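Speaker notes – "Setting Up a Kitchen Table for Company," August 2026

Good evening, everybody, and thank you for coming out to Dendgate. (Wait for the chairs to settle.) I grew up at a table in Astonska that sat nearly 40 people once you opened it out – or so my aunt Lærke Lykkegaard always told it, and we never dared to argue.

Slow down here. Tell the Bundgaard soup story, but keep it to 2 minutes this time.
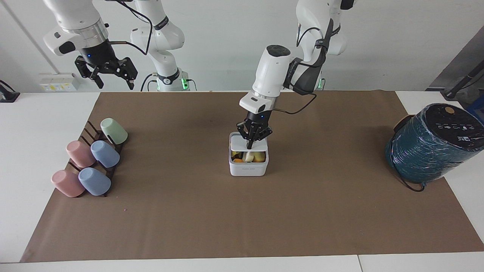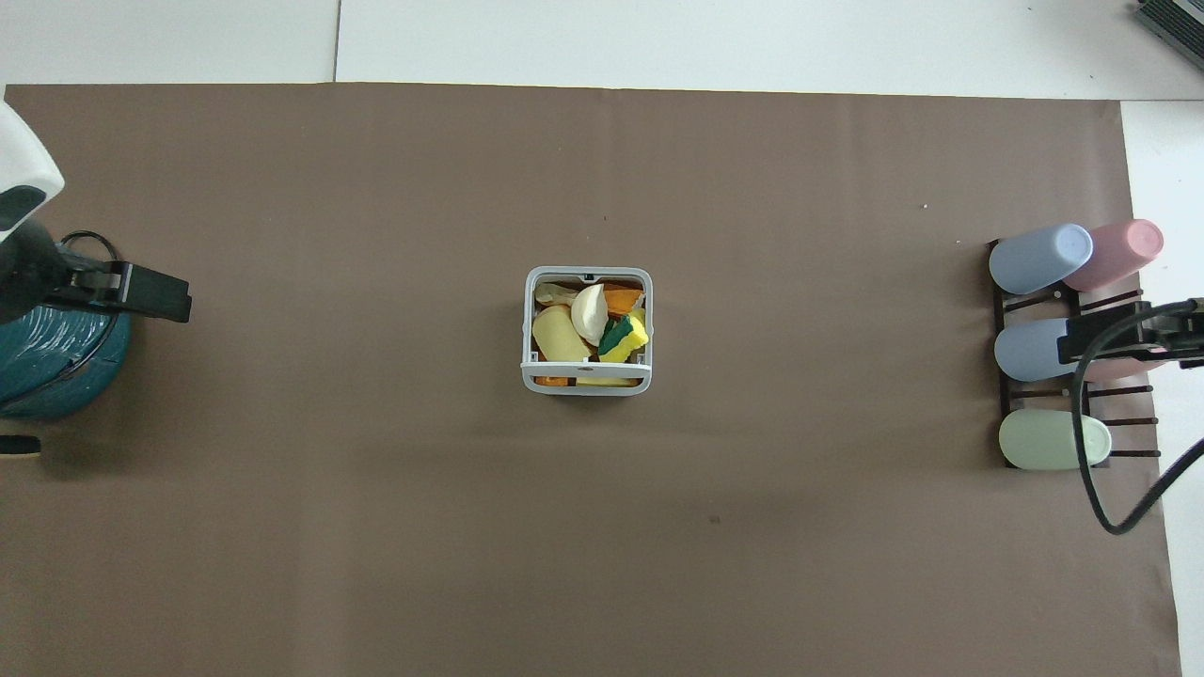
Now, my own feeling is that a good tablecloth is a lovely thing and also a worry, what with gravy and grandchildren. You can lay down plain brown paper over a white table, the way it is in both of these, and let people draw on it while they wait for the potatoes. Ask who has tried it. Then pass the basket around and go on to candles.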